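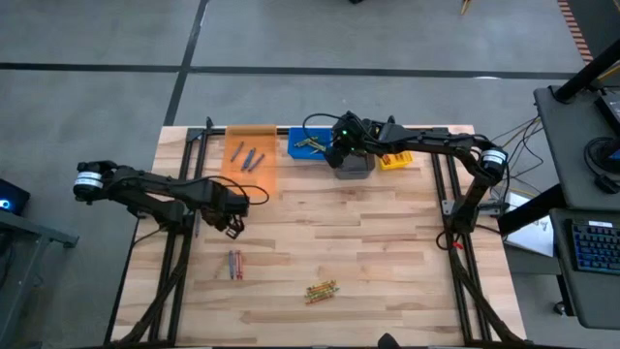

19 May 2023
By M. Nanier

I want to defend the intermission. In the town where I live, Jullcombe, the cinema called the Derkness still stops every long film in the middle, and every year somebody writes to the management to ask that it should end. This spring the letters were more than before, and now the management says that from July the break will stay only for films longer than two and a half hours. I think this is a mistake, and I try to explain why.

I came to this country as an adult and I learned a big part of my English in movie theaters. At home, films were always cut in two. The lights came up, people bought sunflower seeds, and the men went outside to smoke and to argue about who was the murderer. When I first sat in an American multiplex I waited the whole film for the pause. It didn't come, and I missed the last part of a very good western because I had drunk a large soda. I still don't know exactly how the sheriff got out of the mine.

People who are against the break say that it kills the tension. The director made one piece, they say, and we have no right to put a hole in it. I respect this argument, but it is not true for all films. Many of the big pictures of the fifties and sixties were made with the intermission inside. The director chose the place. There was music for it, and the first half ended on a strong moment, so that the audience would carry it to the lobby. When these films are shown today without a stop, it is the modern theater that changes the work.

For the other films, the ones without a planned break, I agree that it must be done with care. Last winter the Derkness stopped a submarine film in the middle of a sentence. The whole room groaned, and they were right to groan. But this was a bad choice of minute, and a bad choice of minute can be corrected. Somebody has to watch the film before and write down a good place, for example after a long journey or when night falls. It takes one evening of work.

The second complaint is about time. A break of 15 minutes makes the evening late, and people have babysitters and buses. I understand this well, I also take the bus. But I notice that the same theaters will show half an hour of advertisements before the film and nobody writes a letter about it. If we need to save minutes, I would take them from there. The Derkness shows only 4 trailers and then begins, and I am grateful for it.

What I would lose most is the talking. The room has 80 seats, and on a normal evening perhaps 30 are taken. In the intermission of a film I did not understand, a woman in the row behind me explained the whole family tree of the characters, with names, on the back of her ticket. In the second half I could follow everything. I have never spoken to a stranger after a film, because after a film everybody is looking for the coat and the keys. In the middle we all have the same question, what will happen now, and it is easy to begin.

I also think about the films themselves. They are getting longer, and I hear people say they will wait and watch at home. At home they will stop it of course, two or three times, to answer the phone or to feed the cat. So these people are not against stopping. They want to choose when, and I can't blame them for that. But then it is strange to say that a pause in the theater is a crime against art.

The Mac Suibhne, the other cinema in our county, gave up its intermission some years ago. The seats there are softer than ours and the sound is better. I go sometimes. All through the last hour you can see people bending low and walking in front of the screen to the door, and coming back the same way, and asking their neighbor in a whisper what they missed. That is also an interruption, only it is done to everybody, many times, in the dark.

My proposal is simple. Keep the break for every film longer than two hours, choose the minute with care, and print it on the poster so that those who hate it can pick another evening. Once a week, show the same film without it. I would like to see which evening sells more tickets, and if I am wrong I will accept it and buy a smaller soda.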